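Nerar two-arm bench: questions before you buy
Updated January 2022

What is in the price?
Two arms, two grippers, the wrist cameras, cables and the mounting rail. The table, the scale and the containers you buy yourself. We use ordinary kitchen things.

Can I start with one arm and add the second later?
Yes, but please order the long rail from the beginning. Changing it afterwards costs $200 plus freight, and the bench must be set up again.

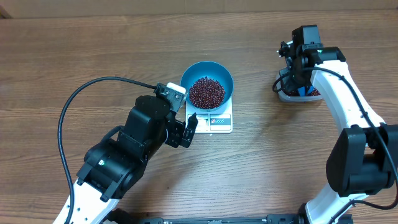
Portioning beans with both arms; bowl on the kitchen scale.

How much should I budget for spare parts?
For the first year we advise $1,207. The biggest share goes to servos, then gripper fingers and camera cables. Labs which run the bench every day should keep one spare servo of each size in the cupboard.

Do I need a special scale?
No. A cheap digital one is enough for dry goods like beans or rice. If you want the weight to go into the computer, ask us for the Ferri model and allow 29 days for delivery.

What table is suitable?
A solid wooden one is fine. The edge must be flat so that the clamps can hold well.

Is training included?
One day at our Jukberg workshop is included. Travel is at your own cost. The next free places are in March.

Who can help me with a quote for a grant application?
Please write to Cinzia Carbone and mention your colour choice for the links, black or white.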